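Skernell extends household refrigerator energy monitoring program to regional areas

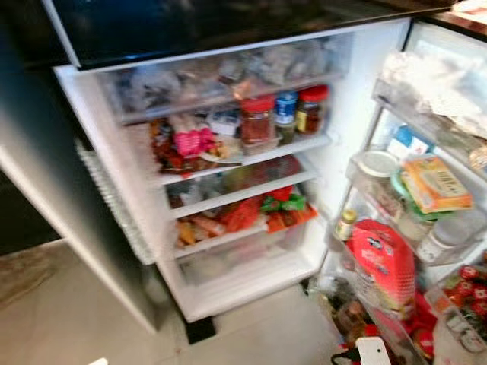 An open household refrigerator with a full fresh-food compartment.

May 2025

Skernell, the independent appliance efficiency laboratory, has opened enrolments for the second stage of its Domestic Cold Storage Monitoring Program. The second stage extends in-home measurement to 968 households, including regional and remote postcodes that were outside the scope of stage one.

The program records the electricity consumption of refrigerators and freezers under ordinary household use. Laboratory testing of these appliances is carried out at controlled ambient temperatures with a defined load. In the home, consumption also varies with kitchen temperature, ventilation clearance, gasket condition, thermostat setting and frequency of door opening. Stage one, which closed in February, metered 700 appliances and established the sampling method to be used in stage two.

Each participating household will receive a plug-in energy meter, two compartment temperature loggers, one ambient logger and a magnetic door-opening sensor. Meters will record at one-minute intervals for 90 days. Data will be stored on the device and returned by prepaid satchel, so a home internet connection is not required. Participants will be asked to leave the appliance in its usual position and to make no change to their normal shopping, cooking or cleaning routines during the monitoring period.

"Stage one gave us good coverage of metropolitan kitchens with ducted or split-system cooling," said Akua Addo, program manager at Skernell. "We had very little from houses where the kitchen sits above 30 degrees for several hours in the afternoon, and almost nothing on second fridges kept in garages and sheds. Both are priorities for the new sample."

Second refrigerators will be metered separately. Households with a bar fridge, chest freezer or outdoor unit are encouraged to list every appliance on the enrolment form, including those switched on only for part of the year.

Door seal condition to be assessed

Stage two adds a physical inspection of door gaskets. A technician will examine the seal on each door for splitting, hardening, deformation and residue, then carry out a strip-pull test at 28 fixed positions. Results will be graded on a five-point scale and compared with compressor run time from the metering record.

The inspection protocol was developed by Kofi Abugri, senior test engineer.

"Gasket leakage is difficult to isolate in field data," said Mr Abugri. "A worn seal and a door that is opened frequently can produce a similar run-time pattern over a day. The door sensor allows us to exclude opening events and look at the overnight period separately. Where the overnight duty cycle remains high at moderate ambient temperature, we can then refer to the inspection grade."

Technicians will also record the clearance at the rear, sides and top of the cabinet, the state of the condenser coil where accessible, whether the cabinet is level, and an estimate of fill level in each compartment. Fill level will be entered as low, medium or high. No record will be made of the brands or types of food stored.

Instrumentation and data handling

The metering hardware will be supplied by Gurnik under a contract awarded following an open tender. Each meter will be verified against a reference instrument at Skernell before dispatch and again on return. Records from any unit that drifts outside tolerance will be withdrawn from the analysis.

Statistical weighting and modelling will be carried out by Mallik, led by Graziella Vitale. The model will report annualised consumption by appliance class, age band and climate zone.

"The main change from stage one is in the treatment of ambient temperature," said Ms Vitale. "We previously used the nearest weather station. Stage two uses the logger in the room, placed away from the condenser exhaust and out of direct sunlight."

Household identifiers will be removed before records are transferred to Mallik. The de-identified dataset will be released with the final report, together with the inspection protocol and meter verification results.

Eligibility

Enrolment is open to owner-occupiers and tenants aged 18 and over. Tenants do not require the permission of the landlord, as no equipment is permanently fixed. The refrigerator must be plugged into an accessible power point. Gas absorption units, wine cabinets and appliances used for a home-based food business are excluded.

Participants will receive an individual summary showing daily consumption, mean compartment temperatures and the gasket inspection grade. Any fresh-food compartment with a mean temperature above 5 degrees will be noted in the summary, with advice on adjusting the thermostat.

Enrolment forms are available from the Skernell website or by post on request.

About Skernell

Skernell provides performance testing and field measurement services for domestic refrigeration, laundry and water heating appliances. Its work is commissioned by manufacturers, retailers and public agencies.

Media contact
Keith Mudgway
Communications, Skernell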